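Drying bowls on a slatted wooden rack, stack or single?

Meinir Griffiths
I've got a small rack, light wood with slats across the top, and I stack my cereal bowls on it after washing.
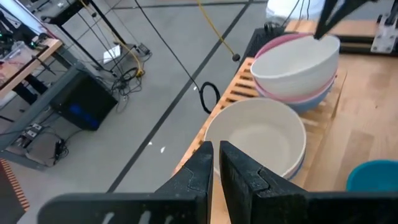
The bottom ones are still damp inside by 5 in the afternoon. Should I stop stacking, or get a wire one? Vudell has one on special.

Bellis
Stop stacking. Air can't get between nested bowls. Turn them upside down and they'll drain through the slats.
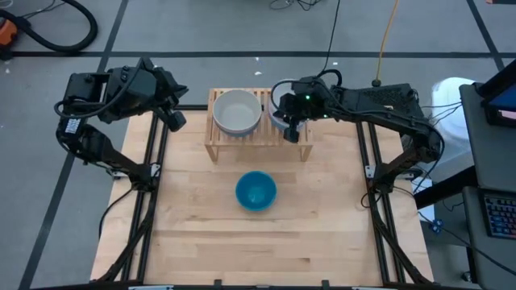 Bench space is usually the problem with that. I dry two at a time and put each pair in the cupboard before washing more. Side by side on a low rack with short legs, they still leave most of the tabletop free. Wipe the slats after, or the wood goes grey.

deltex64
wire one is fine, had mine for years. or just use a tea towel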